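Storing oranges on the counter with grapes and kumquats

Hanna Moroz

I buy navel oranges by the case in November, usually 52 to a case, and keep them in the garage on slatted racks. A few come into the kitchen at a time and sit on the counter with whatever small fruit I have out. For several years this worked without losses. This season the oranges on the counter are going soft on one side within a week, while those in the garage are still firm. The soft area is always on the underside. The peel there is a little darker than the rest but there is no mold that I can find.

The kitchen is at 70 degrees. The counter has a cotton cloth over it and the fruit sits either on a plate with a raised rim or directly on the cloth. I wash everything when I bring it in from the garage. The grapes and kumquats on the same plate also wrinkle early, the grapes first.

Two things I would like to know. First, is it the plate, the cloth or the washing? Second, can oranges and grapes be kept together at all, or does one spoil the other? I have read both versions. A separate refrigerator drawer is possible but I would like to keep some fruit out where people will eat it.

3 comments · Share

Baltasar Soler

Washing is the first thing to change. Water stays in the stem scar and under the fruit where it meets the plate. A plate with a rim holds that water, and a cloth holds it longer. Citrus peel that stays damp breaks down at the contact point before mold becomes visible. Wash each fruit when you are going to eat it, and if you must wash ahead, dry it with a towel and leave it on a wire rack for an hour before it goes on the plate.

Sort by size and weight. A large orange should not sit on top of grapes or kumquats, and small fruit should not be packed under the curve of a large one, where air does not move. I keep the large citrus next to the plate and only the small fruit on it.
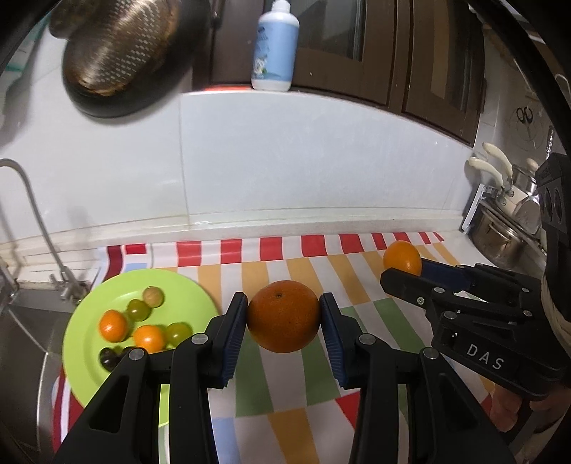

Turn the oranges once a day. A quarter turn is enough. The side that was down gets air and you will notice a soft place while it is still the size of a thumbprint. Press with the flat of the finger near the stem end and again opposite it. The two should feel the same. If one gives more, eat that orange the same day or juice it.

Color is a poor guide. Peel can be darker on one half for reasons that have nothing to do with storage, including shade on the tree and, in a kitchen, simply which side faces the window. Go by firmness and smell. A sour or musty smell at the stem scar means the fruit is finished, even if the peel looks sound.

As to oranges with grapes, both give off very little ethylene, so neither does much to the other. Apples, pears and bananas are a different matter and should be on another surface. The real problem with grapes on a counter is water loss. At 70 degrees with the heating on they will wrinkle in two or three days, green and black alike. Kumquats last somewhat longer but the skin is thin and it is the part you eat, so put out only what will go in a day or two and keep the rest in the refrigerator in a vented bag.

The cloth is fine if it is dry. Change it when it has been wet. If it is a thick one, put a rack between it and the oranges.

16 people found this helpful · 2 comments · Share

Chornovol

Agree about washing. Also check what is under the counter. Ours had the dishwasher directly below and the surface was warm for hours every evening. We moved the fruit to the other end and the soft spots stopped. I never measured it.

Share

Somby

I just refrigerate all of them. Oranges keep over a month in the drawer and nobody in my house minds them cold. Take them out the night before if you want more juice.

1 comment · Share

Hanna Moroz

Thank you. The dishwasher is on the other wall, so it is not that, but the heating vent is at floor level below the counter and I had not considered it. I have stopped washing ahead and put a cooling rack under the oranges. The grapes now come out a handful at a time. I will report on the next case.

Share

Last updated 9/12/20 · Viewed 2241 times

Contact us · Community rules · © Lomard Household Help · Back to top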